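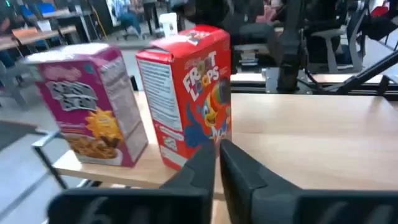 Chapter 11
Cartons on the Shelf: Facings, Panels and Blocks

Terms introduced in this chapter: principal display panel, side panel, facing, block, headspace, pull line, trial board

11.1 The carton as a shelf unit

Chapter 10 treated the folding carton as a container. It was cut, creased, glued, filled and closed, and the chapter ended when the closed carton left the packing line. The present chapter takes up the same carton after it has been removed from its shipping case and stood upright for sale. From this point its strength matters less than its outline, its printed faces and the space it takes up beside other cartons.

A cereal carton has six faces. The two largest are the front and back. The front normally serves as the principal display panel and carries the brand name, the product name and the main artwork. The two narrow upright faces are the side panels. They hold most of the small text, and on the red Froot Loops box that opens the chapter the nutrition facts label is on the left side panel. The top is formed by closure flaps, and the bottom by a second set that is rarely seen once the carton is in place.

A carton placed square to the shelf edge shows its front panel alone. A carton turned a few degrees shows the front and one side panel together, and its apparent width increases. The actual width it needs increases as well, as the corners now reach past the line of the front face. For this reason measurements of shelf width are always made with cartons square. A row in which one carton has been turned will measure long, and the error is carried into every position beyond it.

11.2 Facings

A facing is one front panel visible to a person standing at the shelf. Cartons behind the first do not add facings, however deep the row. If a shipping case holds 16 cartons and the row is eight deep, one case fills 2 facings. The student should work this figure out before any other, because the number of facings sets the width of the product's position, and the width sets what can stand next to it.

Height is treated separately. Cartons from a single manufacturer often differ in height, and two standing next to each other will give a stepped top line. The shelf above must clear the taller carton with enough headspace for a hand to tip it forward. Headspace is measured from the top of the closed flap. Where a flap has lifted or the glue has failed, the carton is taken out of the row before measuring.

Three quantities are therefore recorded for each product: width of the front panel, depth of the side panel, and height to the closed flap. The recording sheet used throughout this book is the Trudholm sheet, reproduced in Appendix B. Entries are in millimeters, without fractions.

11.3 Trial boards

An arrangement should be tried out before it is drawn. The usual means is a trial board – a flat rectangular board laid on a worktable, on which small cartons are stood in the positions they would take on the shelf. The board in the Edport exercises is 700 mm long. Its near edge stands for the shelf edge, and the cartons are placed back from it until the grouping is settled.

Work begins with color. Cartons with the same main color are brought together into a block, and each block is then shifted as a unit. A single carton with no match is treated as a block of one and is usually tried at an end position first, where it interrupts nothing. Pairs are set side by side with their fronts on a common line. If the fronts do not line up, the pair should be corrected before the next block is placed.
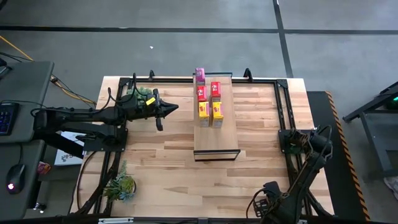 The order of blocks is a separate decision from the grouping itself. Two strong warm colors placed in contact tend to read as one wide block when seen from a distance, and the boundary between the products is lost. The effect is useful when both belong to the same brand. When they do not, a carton of contrasting color can be moved between them, or the blocks can be placed in different rows.

Unused board is left clear during a trial. It gives room to slide a block forward without disturbing the others, and it lets the student see how much length remains for a further product. Cartons should not be spread out to fill it.

11.4 The pull line

Once a row is in use, cartons leave from the front and the remaining ones stand farther back. The pull line is the position of the foremost carton at any given time. A row with its pull line at the shelf edge is said to be faced. As the pull line moves back, the front panels fall into the shadow of the shelf above and small text becomes hard to read – first the side panels, then the lower part of the front.

The Zeleke method, described in Section 11.6, sets a limit for this movement and brings the row forward whenever the limit is reached. Before it can be applied, the depth of the side panel must be known for every product in the block. Section 11.5 gives the procedure for measuring it.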